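Keletti Laboratory for Robotic Handling
7 April 2026

1/ Today we are publishing the results of our study on picking from a shared bin. The full report is on our website. The posts that follow set out the method, the main result and the limits we see in it. They were prepared by Zofia Szczepańska and Teresa Zawadzka on behalf of the group.

2/ The question is a narrow one. When a robot arm fails to lift an item from a mixed bin, is it better to try the same item again straight away, or to leave it and go to a different one? Most picking systems have a rule for this. Few groups report how the rule was chosen.

3/ Our own rule, until last November, was to try again at once. It had been written into the control software by an earlier project and had stayed there. The study began when Teresa Zawadzka was going through old logs for another purpose and noticed how often one failed attempt was followed by a second failure on the same item.

4/ We compared two rules. Under the first, called "stay", the arm repeats its attempt on the same item with a fresh grasp point. Under the second, called "move", the item is set aside in the planner's list and the arm must attempt something else before it may return.

5/ All other settings were held the same: the arm, the gripper, the grasp planner, the lighting, the speed limits and the set of items. The planner was not retrained at any stage. We wished to measure the rule alone, and a planner that learned as it went would have made that very hard.

6/ The work was done with a two-compartment bin. Items begin in one compartment and are carried over the divider to the other. Once the first is empty, the direction is reversed and the next round starts. The bin never has to be tipped out and refilled by hand, so a long series can be run with few interruptions.

7/ A two-way bin has one effect that readers should keep in mind. The layout at the start of each round is the layout the robot itself produced by dropping items in the round before. It is neither random nor arranged. We think it closer to ordinary use than a layout set by hand, but it does mean that rounds are not fully independent of one another.

8/ To deal with this, the rule was switched between rounds by a schedule drawn up in advance. The operator did not know which rule was active. The schedule was held by Zofia Szczepańska and was not opened until the last round had been logged.

9/ Items were chosen to differ in shape, stiffness and surface. We wanted things that roll, things that bend, things with a shiny or clear covering, and things with one good grasp point and several bad ones. The set was fixed before the first round and no item was removed for being difficult.
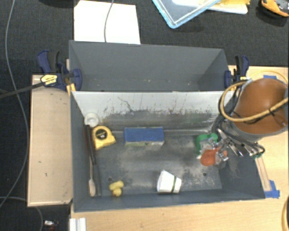
10/ An attempt was counted as a success if the item left its compartment and came to rest in the other. An item dropped on the divider that slid back was counted as a failure. An item that slid forward was counted as a success, although we accept that some readers will find this generous. The report gives the results both ways and the order of the two rules does not change.

11/ In total we logged 2,466 attempts. Of these, 693 were failures. It is the attempt made directly after each failure that matters for this study, and the comparison between the rules is based on those.

12/ The main result: under "move", the attempt following a failure was more likely to succeed than under "stay". The gap was clear when the compartment was full and grew smaller as it emptied. With only a few items left, the two rules could not be told apart.

13/ The second part of this result is simple to explain. When few items are left, "move" has little to move to. With a single item it becomes the same rule as "stay". Any bench test that uses very few items will therefore find no difference, and we suspect that this is why the question has had so little attention.

14/ The first part needed more care. One could suppose that "move" only does well by choosing easier items and leaving the hard ones until last. We tested for this by comparing the number of attempts needed to clear the whole compartment, where every hard item must be dealt with in the end. "Move" still needed fewer attempts, though the gap was smaller than the one in post 12.

15/ Our reading is that a failed grasp often leaves the item in a worse place than before. It may be pushed against a wall or turned so that its best side faces down. A later pick of a neighbouring item disturbs the pile and may free it. Under "stay", the pile has had no such chance to change.

16/ We state this as a reading and no more. The logs record where the arm went and whether the item was carried across. They do not record the position of every item after every attempt, and without that we cannot show that the pile was the cause.

17/ A word on walls. Failures were not spread evenly over the floor of the bin. Items lying against a side wall or at the foot of the divider were the most troublesome under both rules, as the gripper has little room there and the planner must choose a steep approach. Neither rule is a cure for this. Better handling of walls would probably bring a larger gain than anything reported in this thread.

18/ There was also a cost in time. "Move" makes the arm travel further between attempts, and the planner must look over the compartment again before each new choice. For a single attempt "stay" is the quicker rule. Over a full round "move" was quicker in most cases, but not in all, and a group whose main concern is the time of each separate pick may reasonably keep to "stay".

19/ We left 18 rounds out of the analysis. In each of these the arm had stopped for a reason unrelated to grasping, such as a cable check or a lost link to the control computer. They were marked at the time, before the schedule was opened. They are listed in the appendix with the reason given for each, and their logs are included in the data release.

20/ One change was made during the study and must be reported. The bin shifted slightly in the early rounds when the gripper pressed on a wall. We stopped, fixed it more firmly in place, measured its position again and started the series from the beginning. None of the early rounds is included in the figures above.

21/ The main limits are these. We used one arm, one gripper and one set of items. The bin was shallow enough for the arm to reach every part of the floor. We do not know whether the result holds for suction, for deep containers, or for bins in which all the items are alike. In that last case we would expect a smaller effect – but this is a guess.

22/ Colleagues at Talonen have agreed to repeat the comparison on their own equipment, with items of their own choosing. They will follow the written procedure and will not be given our schedule. We have asked them to publish whatever they find, and a link will be added to our project page when they do.

23/ The data release contains the log of every attempt, the schedule, the settings file and the scripts that produce each table in the report. The planner itself is not included, as it was supplied under a licence from Troltex. Its inputs and outputs are recorded in full, so the analysis can be checked without it.

24/ For groups that wish to try the rule themselves, it is a small change. Keep a list of items that have just failed, skip them when choosing the next target, and clear an item from the list once another attempt has been made. If your system cannot tell items apart from one look to the next, block a small area around the failed grasp point instead. We tried that version briefly and it behaved in much the same way, but we did not run it for long enough to report figures.

25/ Some earlier readers of the draft asked about a mixed rule, in which the arm stays for one further attempt and then moves. We did not test it. The step from "stay" to "move" seemed the right place to begin, and adding a third rule would have left fewer rounds for each. It is planned for the next series.

26/ A reader also asked why we did not use a simulator. We did, at the planning stage, to check the schedule and the logging. Simulated contact between soft or loosely wrapped items and a wall did not match what we met on the bench, and that is the very kind of contact on which this question depends. No simulated attempt is included in the results.

27/ We thank Piątek for the loan of bench space during the winter, and the two outside readers whose comments led to the test described in post 14. Any errors that remain are our own.

28/ Questions on the method may be sent to Zofia Szczepańska and questions on the data to Teresa Zawadzka, using the contact form on the project page. Corrections will be posted as replies to this thread and entered in the report with the date on which they were made.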